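Week 4 notes: Oblique drawing, isometric drawing, and why your boxes look wrong

Okay, these are the notes I promised for anybody who missed class, plus a few things I ran out of time for. My handwriting on the board was terrible this week (sorry, back row!), so please check your own notes against these before you start the homework.

Last week we did plans and elevations. A plan looks straight down, an elevation looks straight at one side, and neither one gives you any feeling for how chunky a thing is. That's fine if you're building it, because you can read a length right off the page. It's not so great if you're showing your idea to your aunt. So this week is all about drawings that let you see the top and two sides at once.

Oblique first

Oblique is the one most of you were already doing in the margins of your math homework in fifth grade. You draw the front face flat on, exactly as it is, and then run the depth lines off at an angle, usually 45 degrees. If you draw the depth at full length the box looks way too long, like a loaf of bread. So we cut it in half. Drawing the depth at half length is called cabinet oblique, and drawing it at full length is called cavalier oblique. Cabinet makers liked the first one, and that's where the name comes from.

Use oblique when one face has all the interesting stuff on it – a radio dial, a row of drawers, a round clock. Circles on the front face stay circles, and you can use a compass and be done in ten seconds.

Now isometric

Isometric is fairer. No face gets to be the front. You turn the box so one vertical edge comes toward you, and the two bottom lines head off left and right, each at 30 degrees from the horizontal. Verticals stay vertical. All three directions use the same scale, so a 2 inch edge is drawn 2 inches whichever way it goes.

Stamatia asked a really good question here: if everything is the same scale, why does my square lid come out as a diamond? The lengths are kept but the angles aren't. The corners of your square turn into 60 and 120 degree corners, and your eye fixes it back up again without being asked. I love this. You look at a diamond and two slanted shapes and your brain says "box" before you've even put the pencil down.

Measure along the three axes only. I'll say it again, as it cost Obadia most of a lesson: you can't measure a diagonal on an isometric drawing and trust it. One diagonal of that lid comes out too long and the other comes out too short. If you need a sloping line, find its two ends by measuring along the axes, then join them up.

Getting away from the 30 degree grid

Real things hardly ever sit at a tidy isometric angle when you look at them. Sometimes you see a lot of the left side and just a sliver of the right, and the top goes lopsided to match. When you sketch from life or from a screen, hold your pencil up against the edge you're drawing and carry that angle down to the paper. Start with the top, every time. Once the four corners of the top are right, the sides are mostly a matter of dropping lines.
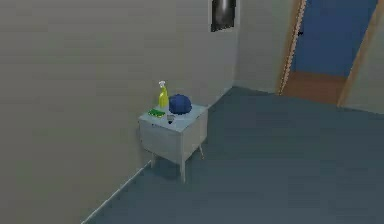
Fig. 1. Boxy table seen from above, computer rendering.

For practice, find the near corner of the top first and put a dot there. Draw the two edges that leave it, then finish the four-sided shape. Drop your vertical from the dot. After that shade lightly, with one tone per face, and stop. Three flat tones beat any amount of careful smudging, and I speak as a lifelong smudger.

Roald wanted to know if we're doing vanishing points. Not yet! In both of this week's methods, lines that are parallel on the real object stay parallel on the page. In perspective they close in on each other, and that's a whole other set of headaches we'll get to in November. If your isometric box looks a bit wider at the back, that's your eye expecting perspective and not getting it. Your drawing is probably fine. Put a ruler on it and see.

Circles in isometric

A circle turns into an ellipse, and the quick way to draw one is the four-center method:

Draw the isometric square that the circle fits inside.
Mark the middle of each side.
From each of the two wide corners, draw lines to the middles of the two opposite sides.
Where those lines cross, you have your two small centers. The wide corners are your two big centers.
Swing four arcs and they should meet up.

If they don't meet, your square is off. Go back and check it before you rub anything out.

Homework

Worksheet 2, all of it. Use the isometric paper from the blue folder, and leave your construction lines in so I can see what you did. Then draw one piece of furniture from home in both cabinet oblique and isometric, at the same scale, on one sheet. The reading is page 157 in the Utbridge book, only the part on ellipses. Skip the logarithmic spiral, it's lovely but it'll eat your evening.

Chalerm has my spare 30/60 set square, so ask him if you're stuck without one. Soft pencils for shading, hard ones for construction, and please bring an eraser that isn't the pink kind.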